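Lurkari Building, Second Floor: Interior Fixtures and Egress Checklist
Annual walk-through, April
Inspector: Anjana Howlader
Reviewed by: Kosmas Tsakiris
Floor area covered: 2,381 square feet

Ratings used: OK, Monitor, Repair, Not Applicable. A rating of Repair requires a work order number before the sheet is closed. Comments are mandatory for Monitor and Repair and optional for the rest.

Section 1. Exits and corridors

1.1 Exit doors open in the direction of travel, no key or tool needed from inside. OK
1.2 Self-closing doors latch from any open position. Repair
Comment: Stair B door stops short of the strike when released from a small opening. Closer arm is adjusted to its limit. Replace closer. Work order 152.
1.3 Exit signs lit, both lamps. OK
1.4 Emergency lights hold for the full test period. Monitor
Comment: Unit outside the copy room dimmed in the last minutes of the test but stayed on. Battery date label is missing. Retest next quarter and write the date on the housing.
1.5 Corridor width clear of storage. Monitor
Comment: Boxed paper stacked outside the copy room again. Same finding last year. Moved during the visit by the tenant.
1.6 Floor transitions flush, no lifted edges. OK

Section 2. Floors

2.1 Boards secure, no raised nails or open joints. OK
2.2 Finish intact in walking lanes. Monitor
Comment: Worn inside the entrance to the Liyanage suite. Slip resistance not affected at this point. Recoat at the next vacancy.
2.3 Mats lie flat and have a rubber back. Repair
Comment: Mat at the elevator has curled on the long side. Remove now, replace later. Work order 155.
2.4 Floor boxes closed and level with the surface. OK

Section 3. Wall-hung items

Covers pictures, mirrors, boards, shelves and screens. Check each item by hand. Press at both lower corners, then lift slightly to feel whether the hanger is engaged. Do not take an item down unless it moves.

3.1 Item hangs from two points if wider than it is tall. OK
3.2 Fastener matches the wall type. Monitor
Comment: Two items in the Pritivetti suite hang from plastic expansion plugs in gypsum board. Holding at present. Change to toggle anchors when the suite is repainted.
3.3 No item hung directly over a door, radiator or fixed seat without a locking hanger. Repair
Comment: Mirror over the bench in the waiting area is on an open hook. Fit locking hardware. Added to work order 155.
3.4 Items do not project into the corridor more than the code allows. OK
3.5 No item covers a thermostat, pull station, extinguisher sign or access panel. OK
3.6 Hanging wire free of broken strands. Not Applicable
Comment: No wire-hung items remain on this floor.

Large pictures were inspected under 3.1 through 3.5 in the same way as boards and screens. Weight is taken from the label on the back where there is one. Where there is none, the inspector records "unlabeled" and rates the fastener on wall type alone.

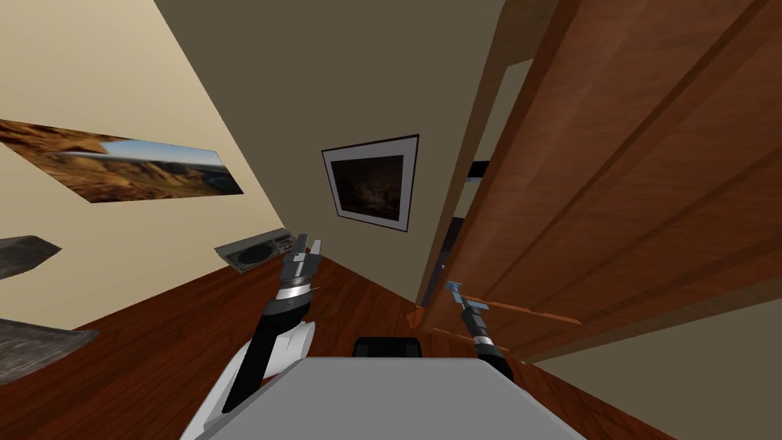 Does a picture need to come off the wall for inspection if it does not move when pressed?
Leave it in place. Removing a secure item puts wear on the anchor and gives no information that the press and lift test did not. Take it down only if it shifts, if plaster dust is present under it, or if the wall behind it has been opened since the last visit.

Section 4. Electrical, visible parts only

4.1 Cover plates present and uncracked. Repair
Comment: Cracked plate behind the refrigerator in the break room. Replaced during the visit, no work order needed.
4.2 Extension cords not used as permanent wiring. Monitor
Comment: One cord under a desk in the Liyanage suite, serving a fan. Tenant told to remove it.
4.3 Panel has clear working space in front. OK
4.4 Panel directory legible and current. Monitor
Comment: Directory still lists Gramilell as the tenant of the east suite. Circuits are correct, names are not. Reprint.
4.5 GFCI outlets trip and reset. OK

Section 5. Fire equipment

5.1 Extinguishers in place, gauge in the green, tag current. OK
5.2 Cabinet doors open freely. OK
5.3 Sprinkler heads free of paint and hung objects. Monitor
Comment: Paper decoration tied to a head in the break room. Removed. No paint on the head.
5.4 Storage kept below the required clearance. OK

Section 6. Close-out

Open work orders: 152, 155.
Repair budget remaining for this floor: $4,000. The closer and the mat are charged here. Toggle anchors go to the repainting account.
Items rated Monitor carry forward to the next sheet with the original comment attached. Do not shorten the comment when copying.

Reviewer note (K.T.): 1.5 has now been found two years in a row. Rate it Repair if it is found a third time and send the notice to the tenant in writing. 4.4 can be closed by email with a photo of the new directory.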